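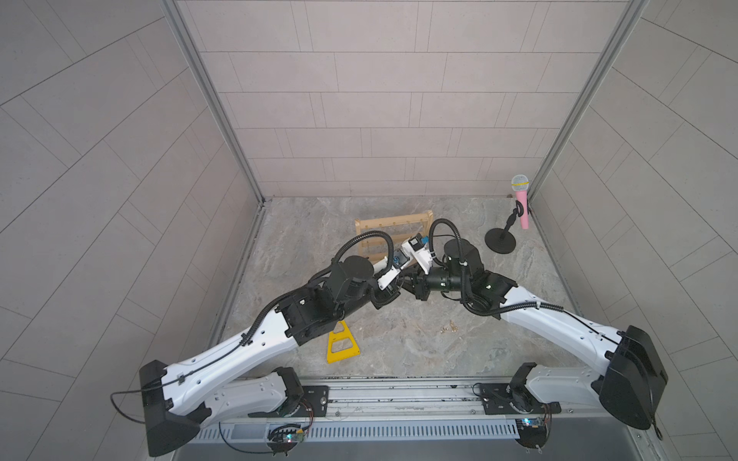

A Dimension Is a Claim, and Should Be Written Like One

Opinion
Jennylyn Manalastas
Feb 4, 2026

Most household goods sold online carry a line of dimensions. It usually consists of three numbers separated by the letter x, with a unit at the end if the seller remembered one. I think this line is the weakest part of the modern product listing and that it could be fixed at low cost. The seller already has the drawing, or at least the sample and a tape measure. What is missing is a decision about what the numbers refer to.

Take the Vonby, a two-door wall cabinet I bought last July. The listing gave a width of 434 mm. My alcove was a little wider than that, so I ordered it. The carcass did measure 434 mm. The hinges, however, were mounted on the outside faces, and with both doors open the cabinet needed more room than the alcove had. Every number in the listing was correct. None of them described the space the product occupies in use.

There are at least two other sizes a buyer may need. One is the clear internal size, which decides what fits inside. On the Vonby the usable depth between the back panel and the closed door was 281 mm, a number I obtained with my own ruler after delivery. The other is the packed size, which decides whether the box gets up a narrow staircase. A seller who prints one set of figures and calls it "dimensions" is leaving the buyer to guess among three.
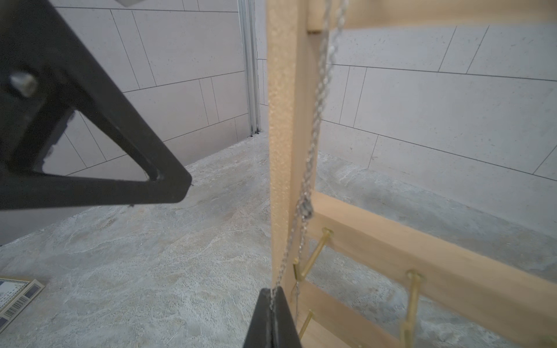
Flexible goods have the same problem in a worse form. A curtain, a strap or a cord has no single length until someone states how it was held. Laid flat, pulled straight and hanging under its own weight are three conditions, and for stretchy materials they give three results. Jewelry sellers at least use a nominal length, but even there the convention is thin: a silver chain of small twisted links that has drawn up into a knotted cluster partway along spans less than its stated length, and a listing rarely says whether the clasp is counted. The remedy is a few words after the number. "Length laid straight, clasp included" would do.

Milagros Quiambao, who spent years writing catalog copy for Notamico, has heard this argument from me several times and disagrees with it. Her position is that every added figure is another opportunity for error, and that customers who see nine numbers read none of them. I accept the first point. A wrong clearance figure is worse than a missing one. But it is an argument for checking the figures, and the cost of checking falls once per product, where the cost of guessing falls on every buyer. 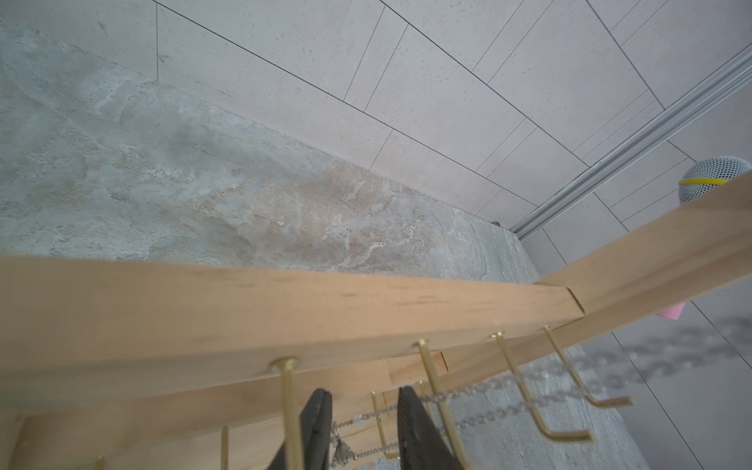

The second point is a matter of layout. The main figure can stay where it is, in large type, with the remainder in a table below it. A buyer in no hurry will open the table. A buyer in a hurry will not, and is no worse off than before.

Tolerance is harder. A sheet-metal bracket and a piece of solid wood furniture are both listed to the nearest millimeter, although only the first is likely to hold that value through a humid summer. I would not ask a small workshop to print a tolerance band for every part. I would ask it to print one sentence stating how far the finished item may differ from the listed size. My own preference is for a maximum, as in "no side will exceed the listed size by more than 6 mm." For a person with an alcove, the maximum is the figure that matters.
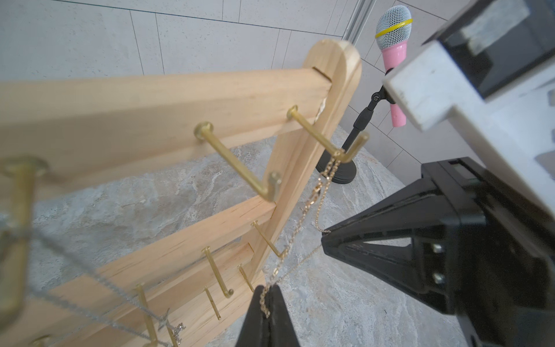

What a Better Line Would Contain

The minimum I would accept is short. State the unit. Name each axis in words - width, depth, height - and fix the viewpoint, so that width always means side to side as seen from the front. Give the overall size with all projecting parts included: handles, hooks, feet, hinges in the open position. Give the internal size for anything that holds something else. State the condition of measurement for anything that bends.

Return policies are often offered as the answer to all this. Notamico allows 14 days, and the Vonby did go back. The arrangement worked as written, and it still involved two deliveries, a rebuilt carton and a cabinet that could no longer be sold as new. A return window repairs the buyer's account balance. It does nothing to the listing, and the next person with an alcove will read the same line I did. When I last looked, the cabinet was still described as 434 mm wide, with no mention of the doors.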